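Kallton Household Demonstration Capture System

Equipment and Services > Data Collection > Domestic Tasks

Product summary

The Kallton Household Demonstration Capture System is a portable set of equipment for recording examples of everyday tasks in lived-in rooms. The recordings are used to train learning systems that control robots in homes, hotels and care settings. The system is supplied by Prostow and is available for purchase or for hire to universities, public research bodies and commercial developers.

The system records from head height, so that the view given to the learning system is close to the view it will have in use. Each recording is stored with a plain-language statement of the task, the name of the room type and the outcome noted by the operator. A recording with its three notes is referred to on this page as an example.

What is supplied

Head-height camera unit with adjustable mount
Recording pack with two exchangeable batteries
Charging station and mains lead
Operator's tablet with the Hadgu labelling software installed
Lens cloths, carrying case and printed handbook
Licence for one site, renewable each December

Wrist cameras and a second recording pack may be ordered separately. Customers who already hold an earlier Kallton camera unit should ask for the upgrade kit, which contains the tablet, the software licence and the new mount only.

Working capacity

Examples held in the recording pack before transfer: 400
Longest single example: 30 minutes
Task statements supplied with the software: 46
Task statements that may be added by the customer: no fixed limit

The pack gives a sound when it is nearly full. Examples should be transferred at the end of each working session, and the pack should not be cleared until the tablet has confirmed that every file was received.

Hadgu labelling software

Hadgu presents each example to a reviewer together with the statement given to the operator. The reviewer may accept the example, return it for a corrected statement, or mark it as unsuitable for training. Failed attempts are kept under a separate mark and can be included in an export or left out of it, according to the needs of the customer.

Statements are written in ordinary words. "Take the towel from the rail and fold it on the counter" is acceptable. "Tidy the bathroom" is too wide and should be divided into shorter tasks before recording begins. Where two operators use different words for the same object, the reviewer chooses one and the software applies it throughout the collection.

Starter collection

Customers who do not wish to begin with an empty store may order the Flurport Starter Collection, which contains 900 reviewed examples of kitchen, bathroom and bedroom tasks. It is delivered in the same format as the customer's own recordings, and the two may be combined. The collection is licensed for training and testing. It may not be resold or passed to a third party without written consent.

Guidance on recording cloth and towels

Cloth is among the harder materials for a learning system to handle. Its shape changes each time it is touched, and two towels hung by the same person will seldom fall in the same way. A useful collection must therefore contain a wide range of starting positions.

Operators are asked to observe the following points.

Begin each example with the whole of the rail in view, including both of its fixings.
Do not straighten the cloth before recording. Creases and uneven edges should be left as found.
Change the fold, the side and the amount of overhang between examples.
Keep reflective walls and glass in use as part of the collection. They should not be covered.
Keep the hands out of view for the first two seconds.

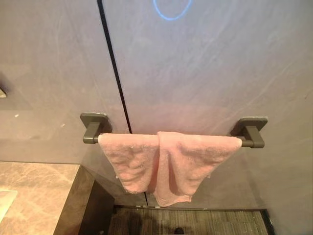 Data Collection Equipment, Issue 46

The pink towel hangs over the bar in two overlapping folds, the left a little shorter than the right, with wrinkles in the cloth near the middle of the bar. A short length of dark rod is exposed on each side, between the towel and the square brackets. A starting position of this kind is suitable for both removal and straightening tasks, and it should be entered under "towel, hung, uneven". If the edges are level, the entry is "towel, hung, even".

Rooms with polished surfaces need particular care when the mount is adjusted. The operator should check the tablet for strong reflections of lamps and, where these fall across the rail or the cloth, move slightly to one side. Small reflections elsewhere on the wall are acceptable.

Privacy and consent

Recordings made in private homes require the signed consent of every adult living at the address. A consent form is included in the handbook. Sound is switched off when the equipment leaves the supplier and can be switched on only by the account holder. Letters, photographs and medicines should be put away before the operator enters the room.

Training and support

One day of operator training is included with each purchase. Hire customers may book the same course at the published rate. Training is arranged by Abenezer Dinsa, Head of Customer Training, and is held either at the customer's premises or at the Prostow demonstration rooms.

Faults should be reported through the account page, giving the serial number printed inside the lid of the carrying case. Units returned without a serial number cannot be booked in for repair.

Ordering

Prices are given on request and depend on the length of the licence. Please state the number of operators, the types of room to be recorded and whether the Flurport Starter Collection is required.

Page last revised: July 29, 2023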